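The gripper that was sure it had hold of something

When the engineer who looks after simulation at Hirnico tells the story of last November, she tells it standing up, with one hand held out in front of her and the fingers slightly apart. "So it's like this," she says. "Open. Nothing in it at all. And the software says, brilliant, got it, off we go!"

Hirnico is a small firm in Dristow that writes the control software for robot arms used in packing and sorting. Its biggest job last year was called Talavera, a system meant to pick up rigid containers from a table and put them away in the right order. Before any of it went near a real arm, it had to get through thousands of practice runs in simulation, and that was where the trouble turned up.

"I love this fault," she tells me, and she clearly means it. "I know I'm not supposed to. It cost us weeks. But it's such a good one."

The fault went like this. The arm would move over to its target, close its fingers, lift, and report a successful grasp. On most runs that was perfectly true. Then, every so often, the fingers would open again a moment after closing, the object would stay where it was, and the arm would carry on as if it were holding it. It would travel all the way to the drop-off point, let go of thin air and log the job as done.

"We had a score of 200 out of 200 on one overnight batch," she says. "Everyone was delighted. There was cake. I went back through the recordings the next morning, only because I wanted a nice clip for a talk, and the third one I opened was carrying nothing."

She sat down and watched the lot. Of those 200 runs, 44 had gone wrong in the same way. The cake, she adds, had already been eaten.

Her first thought was friction. Simulated objects can be slippery in ways that real ones aren't, and a finger that presses a hair too far into a surface may be pushed straight back out by the physics engine. The team spent several days on that idea, changing surface settings and running the same picks again and again. The number of bad runs barely moved.

"That was the low point," she says. "You're fiddling with a number in a file, you go and make tea, you come back and it's done it again. I started dreaming about it."

The answer came from a colleague in Warnen, where the company keeps its hardware workshop. He asked a very plain question: how does the software know the grasp worked? She went to look it up, expecting to find a force reading. What she found was a flag that was switched on when the fingers met resistance, and then never switched off until the arm reached its drop-off point.

"It checked once!" she says, laughing. "It touched the thing, it felt a push back, and it wrote down 'holding'. After that you could have set fire to the object and it would still have been holding it."

The reopening had a separate cause, a message that sometimes arrived late. The 'close' command had a timeout of 300 milliseconds. If the reply from the gripper came in after that, the controller decided the fingers had failed to respond and sent them back to their starting position, wide apart. Meanwhile the flag stayed on. So there were 2 faults, each fairly harmless alone, and together they made a robot that was confident and empty-handed.

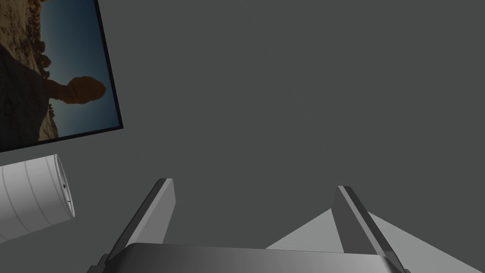 I ask her whether it would have mattered on a real arm. She stops smiling for a second. "Yes. It would have. If the arm thinks it's carrying something, it plans its path around that. It slows down, it swings wider. If it thinks its hands are full when they're not, fine, you lose some time. But turn it round - if the flag is stuck off and there's a heavy tin in the fingers - then it'll swing that tin through a space it believes is clear. And somebody might be reaching in."

That second case never came up in testing, but the team wrote it up as a safety matter all the same, and the planned trial on the hardware in Warnen was put back until it was sorted. She's pleased that there was no argument over it.

The repair itself is short. The software now checks finger width and force all the way through the lift and the move, and if either one drops out of range the arm stops and asks for help. The timeout no longer sends the fingers home on its own. A late reply is treated as a late reply, and the controller waits where it is.

She has changed her own habits too. Every batch now comes with a handful of recordings picked at random, and a person has to watch them before the score goes on the wall. "It's my favourite part of the day," she says. "You get your tea, you put the runs on, and you shout at the screen. People come over to see what the noise is, and then they stay and shout as well."

Talavera's repaired version went across to the workshop on 25th March. She was there for the first pick, standing behind the guard with a stopwatch she didn't need. The arm went down, closed on a tin, and stopped dead with a request for help.

"A loose cable," she says. "The force reading had dropped out, so it did exactly what we'd told it to. I cheered. The workshop lot thought I'd gone mad."

They tightened the cable and ran it again after lunch.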